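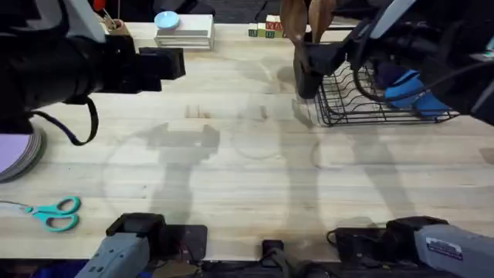
Posted by the Prustville bench blog, June 2024

Left arm froze again. Third time since lunch, same fault, and the right one just kept holding its brown thing over the dish rack like all was fine. Joint 3 cable I think — there's a loop under the left arm and I dont trust it. The run died at step 41 of 59, no warning, no beep.

Worse part: the stop button took two presses. Not ok. Power is off at the wall now and it stays off till I've checked the wiring.

Swapped the Pagano connector in November, maybe teh same trouble. New cable ordered, up to 20 days. Scissors get moved before the next run too.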